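Chapter 7: When the Battery Light Comes On

Reading time: 8 min

Most drivers who see the battery light buy a battery. Most parts counters will happily sell them one. This chapter asks you to hold off until you have a reason, and to be suspicious of any reason that comes from the person ringing up the sale.

The light, despite the little picture on it, usually tells you very little about the battery. On most cars it comes on when the charging system isn't putting out the voltage it should. The fault may be in the alternator, the belt, a fuse link, a corroded ground or a connector that has worked itself half off. A new battery will hide any of these for a day or two, and then you are back where you started with less money.
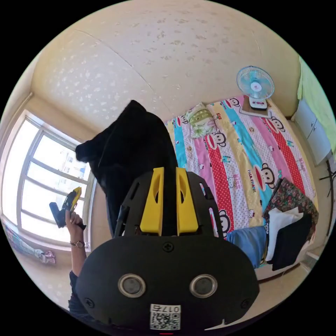
Fadi Abou Jaoude disagrees with some of this. In his view a weak battery can drag a healthy alternator down until it overheats, and a shop that refuses to test the battery first is being just as lazy as one that replaces it on sight. He would put both on the meter before saying a word to the customer.

That is a fair point, and we will test both. What we won't do is trust the free printout. A shop in Cedville kept 43 batteries that had been traded in as "failed" after a counter test. Charged slowly overnight and tested again, 20 of them passed. Maybe the shop was lucky, but I doubt it. A battery that has been sitting half flat will often fail a quick test, and a quick test is what you get while you wait.

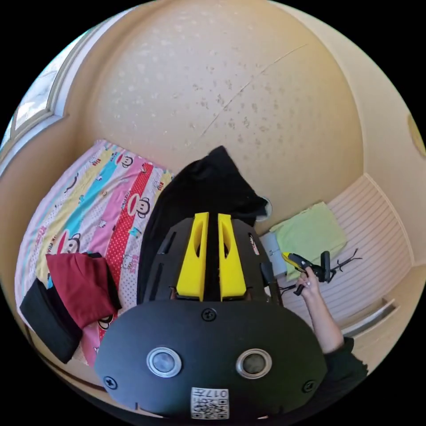
The same doubt should extend to the alternator. A reading at idle with everything switched off proves next to nothing. Turn on the headlights, the rear defroster and the blower, hold the engine at a fast idle, and read the voltage again at the battery posts. Read it on the posts themselves, because a bad clamp can fool you.
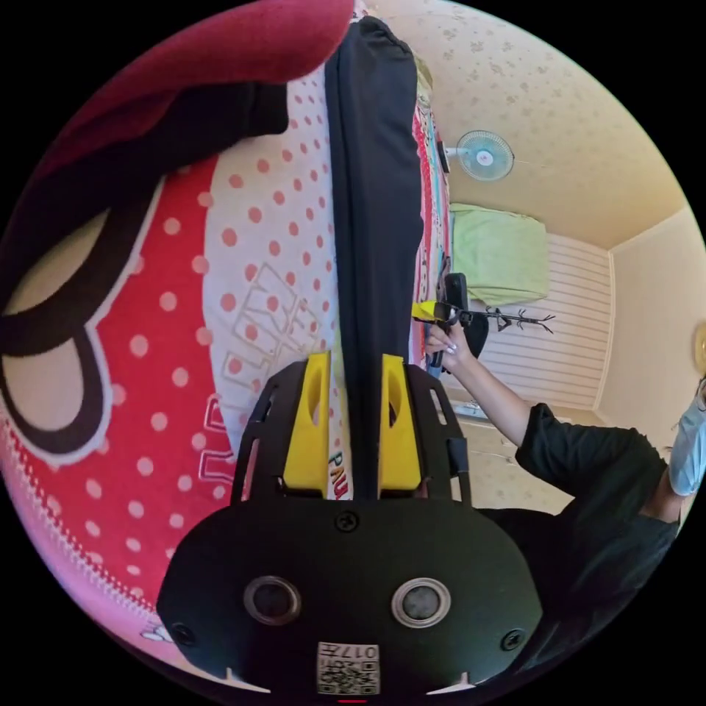
Belts get blamed too often and looked at too seldom. Squealing is a poor guide, and a quiet belt can still slip. Look for glazing on the ribs, then check the tensioner by hand with the engine off and the key out of your pocket. Put an old cover over the fender first. Something like the red cloth with white polka dots will do the job as well as the padded kind sold for the purpose, provided you shake the grit out.

Elias Fakhoury's wiring diagrams, used in section 7.3, show where voltage is lost between the alternator and the battery. Work through them before you price any parts.
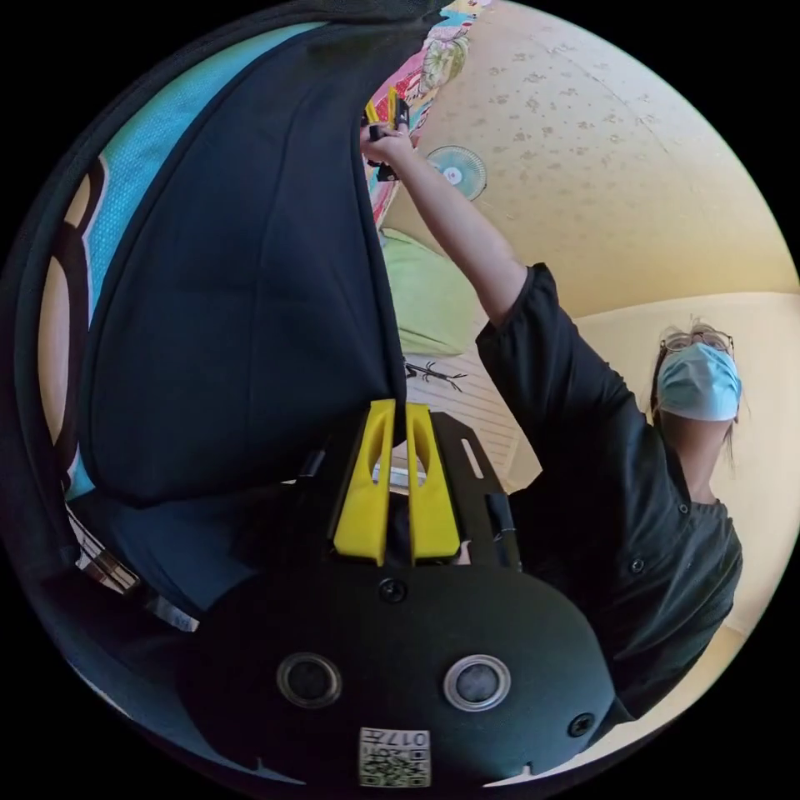
Figure 7.4. Two hand-held grippers, one of them held up near a dark fabric panel.

Section 7.1 begins with the meter, its leads, and how to tell whether either one is lying to you.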